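2020-12-11

I've spent most of this week with a roll of yellow tape in one hand and a printout of our floor rules in the other, so you can guess what this post is about. Sorry to anyone who came for the bike stuff!

Some background. When I joined Ekgate the rules for working near the robots fitted on one side of A4, and half of it was about coffee. Then in June we had what Rimantas still insists on calling "the nudge". An arm came round on a replay while Ju-won was leaning in to look at a connector, and it caught her on the shoulder. No harm done, slow speed, she was more cross than anything. But when we sat down to write it up, four of us had four different ideas about who was supposed to be watching the stop button. Four! In a room you can cross in a few steps.

So we rewrote the lot, and Vija Kütt came over from Strazds for a couple of days to pull it apart for us (she's done this for years and is terrifyingly good at finding the word "should" in a sentence and asking what happens if you don't).

The first thing she went for was the tape. We'd always had tape down, but people treated it a bit like the lines on a school gym floor, where you sort of know there's a badminton court in there somewhere. Now each bit of tape has to have a meaning, and the meaning has to be written down. If a robot has been moved and its old box isn't in use any more, the tape comes up the same day. I was sceptical about that one, I'll admit. It's a pain to get off carpet and it leaves fluff on everything.
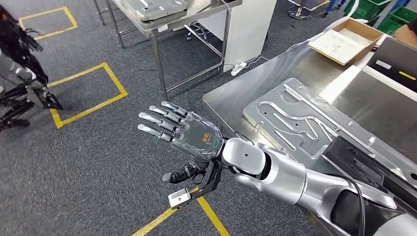

The second thing was hands. Our old sheet talked about "the robot" as if it were one lump, and most of the actual risk assessment was for the arm: reach, speed, what it could pin you against. The fingers got a single line. Vija asked us what we'd do if one closed on a sleeve, and Bleddyn said "pull", and she just looked at him for a while. So there's a proper section now. Sleeves up or tight at the wrist, no lanyards, no rings, and if a hand does close on something you call stop first and sort the sleeve out second. We practised it with an old jumper of mine. RIP jumper.

Cables took up a whole afternoon, which I did not expect. The rule we ended up with is that nothing crosses a walking route unless it's covered, and a power strip on the floor gets checked by whoever is starting the session, every session, even if they checked it before lunch. Gediminas wanted to ban them from the floor altogether. He may well win in the end, but we'd need ceiling drops and there's no money for that until the Lerkmont job pays.

Then the one I fought for: one person, one button. Before anything moves, somebody says out loud "I've got the stop", and they don't put it down, look at their phone or go and find a hex key until somebody else has said the same words back. It felt really daft for the first few days, like playing at being pilots. Now I get twitchy if I don't hear it.

The new version is 8 pages, which Rimantas says is 7 too many. He might have a point, so I'm making a short one to go by the door. If anybody has a good way of getting tape glue out of carpet, the comments are open and I'm begging.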